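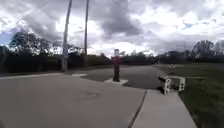

I've been walking every day since last October, and I'd like to register a mild complaint about step counts.

It started with a wristband. My sister-in-law gave it to me because she had upgraded hers, and it came with an app called Bastis that wanted my height, my weight, my birthday and permission to send me notifications. I gave it three of the four. By the end of the first week it was calling me "champ," so I suppose I lost that fight somewhere in the settings.

I'm not against walking. I like walking. I live near a long paved path that goes past the back of a few subdivisions and crosses a couple of roads, and I've used it for years without telling anyone. What I'm sceptical of is the idea that I needed a number to get out the door, and that the number means very much once I have it.

Take the day I stayed home and made dumplings. I folded for most of the afternoon, standing at the counter, and the band gave me credit for a walk I'm pretty sure would have put me in the next town. My hands were moving, so it figured my legs were too. Then the next day I pushed a full cart around the grocery store for close to an hour, and since my wrist was parked on the handle, I got 232 steps. I took a picture of that one. I've shown it to more people than wanted to see it.

Yesenia Carrillo told me to put the band on my ankle. I tried it for a morning. It sort of worked, but it also buzzed against the bone every time I got an email, and I had to sit down on a wall and roll up my pants to make it quit.

Then there's the goal. Everybody knows the big round one. I had always assumed it came out of a study, some people in white coats and a lot of treadmills. From what I've read, it goes back to a pedometer sold in Japan in the sixties, and the name of the gadget was more or less the number. There has been real research since then, and as far as I can follow it, walking more is good for you and the benefit starts well below the famous figure. Fine. I believe that. But my mother believed it too, and she got there without a charger.

What bothers me more is what the number does to the walk. I caught myself one evening going back and forth in the hallway at bedtime, in socks, holding a toothbrush, because I was short. That isn't exercise. I don't know what it is. The dog watched for a while and then went and lay down in the other room.

And the streak! The app kept a streak, and mine got to 37 days before I came down with a cold. I spent an afternoon in bed seriously weighing whether a slow lap around the block would "count." Bastis offered to restore the streak for a fee — a small one, I'll admit — and that told me what kind of streak it had been all along.

I put some of this in a shorter post back in the spring and got more mail about it than I get about most things.
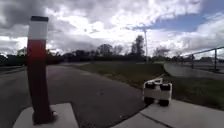 Nazmiye Güler wrote that I was being unfair, and that the number is the only reason she walks at all. She had a desk job for years and thought she was moving a normal amount, and then the first week of counting showed her she was barely moving. "I don't care if it's off," she said. "It's off by the same amount every day, so I can still see when I've been lazy."

I've thought about that more than I wanted to. She has a point about the same amount every day, though I'd say the dumplings argue against her. If you do roughly the same things each week, a bad ruler is still a ruler. My weeks aren't like that. Some of them have a lot of grocery carts in them.

I also notice that she walks more now and I walk about what I did before. So maybe the band works on people who weren't walking, and for the rest of us it mostly adds a chore. I'd have an easier time with that if it were printed on the box. The box said it would change my life, and there was a woman on it laughing at the top of a mountain.

Anyway, I took mine off two weeks ago, and the app has emailed me twice to say it misses me. I still go out after supper, down the path and back. Some nights I turn around early if my knee is bad or if I've left something in the oven. I don't know how far it is. I used to know, but I've already started to forget.

The band is in the kitchen drawer with the dead batteries. If anybody local wants it, write me, and I'll throw in the charger when I find it.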